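Sadament Butcher Block Island Top

Item 274. Click Add to Quote to save this top to your project list.

Solid hard maple, made to order in our Bendley shop. Fits the Senholm island base or any flat cabinet run. Standard size is 4 feet long, custom lengths and depths no problem, just put them in the notes box. Edge choices: square, eased or small roundover. Overhang for stools on one side or both. Sink cutouts extra, send the template first please.

Finish - food safe oil or hardwax. Oil needs redoing every few months, hardwax goes longer but is harder to spot repair. Unfinished also availible for buyers who have their own finisher.

Deposit $200, balance before shipping. Orders placed by the end of November ship after the holidays. Freight is curbside only. Check the crate before you sign!! 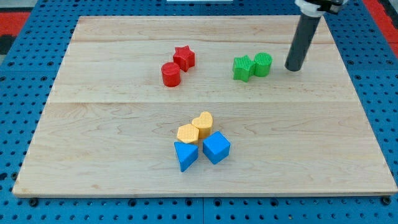
Every top is glued up from separate boards, so no two match. We pick for color but maple does what it wants. Expect seams running the long way, plus wavy brownish grain and a darker streak or two in the pale wood, same as on the board in the photo. Not grounds for return. If you need a very even top tell Rasa Ots when she calls to confirm and we'll quote select grade.

Matching backsplash strip and the Romaniuk steel legs are sold seperately. Samples on request, one per household.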